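Mabli Bowen and the songs her grandmother left behind
9 September 2018 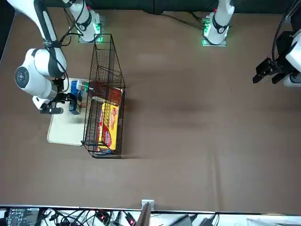
Mabli Bowen is already humming when she opens the door, and she doesn't stop until the kettle is on. She has spent the past 2 years learning the folk songs her grandmother wrote down in a set of school exercise books, and she'll sing you one at the slightest excuse (I gave her several).

"There are 70 songs and I love nearly all of them," she says. "A few are dreadful. There's one about a goose that goes on for ever!"

The books came to her in March, when her aunt Evia moved house and found them under the spare bed. The tunes were the tricky part. Her grandmother wrote words and hardly any music, so Bowen went to see older relatives and asked them to sing whatever they could remember. Her great-uncle Mathias knew more than anyone, and disagreed with everyone.

"He'd sing a verse, stop, and say no, that's the chapel way, we never did it like that. Then he'd do it again and I could barely hear the difference. Now I can, and it drives me mad when people get it wrong."

She has started a monthly singing evening, and the last one drew 200 people, far more than the chairs allowed. You don't have to read music or have a good voice. Bowen sings a line, the room sings it back, and by the third verse there are harmonies coming from somewhere near the coats.

"I get goosebumps every time," she says. "People come up afterwards and tell me their mum sang that one, only with different words. So I write those down too."

She is on her fourth exercise book of her own.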